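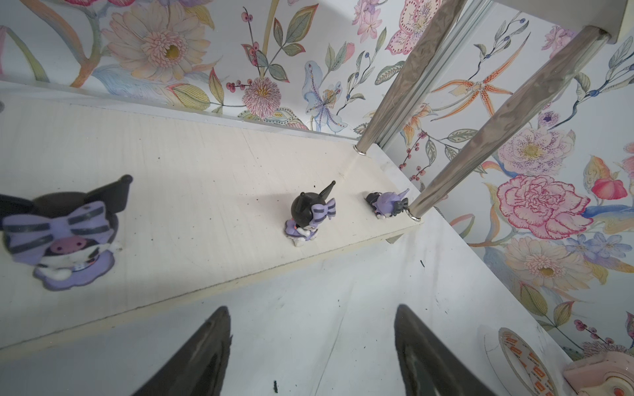
Kuromi-style figurines on the white shelf

Hello again from all of us at Skelletti, and sorry it's a bit of a ramble, I've been writing it in between other jobs. You asked for a page on how the after-school reading scheme is getting on, so I'll start with the money and get it out of the way. We've spent £2134 of the grant so far, nearly all of it on books and the two bus passes. The rest is put by for the autumn, when we'll need to pay for the hall again.

We've now got 16 children coming regularly, and they're a lovely noisy bunch! The older ones have taken to comics in a big way (I had my doubts, I'll admit, but they're reading them cover to cover and then asking for the next one). The younger group still wants the same story about the badger every single time. I could recite it in my sleep.

The Tiwari bookshop let us have a good discount on the second order, though it came late and one box had the wrong titles in it. They've swapped those now. I'd like to stay with them if you're happy with that, as they do know their children's books.

What hasn't gone so well is the parents' hour. We tried it at 5 and hardly anyone could get away from work, so from August we're moving it to half past six and putting the kettle on. I've also had to drop the trip to Lomumari for now – the coach price went up after we'd done the budget, and I didn't want to eat into the book money for one day out. If you know of anyone with a minibus, please shout.

The lending records are all on Plistora now, so you can have a copy whenever you like. It took me a few goes to get the hang of it, and there are still some books from the spring that I haven't entered.

Next on my list is large print. Two of the grandparents have asked for it, and I'll send you a price before I order anything.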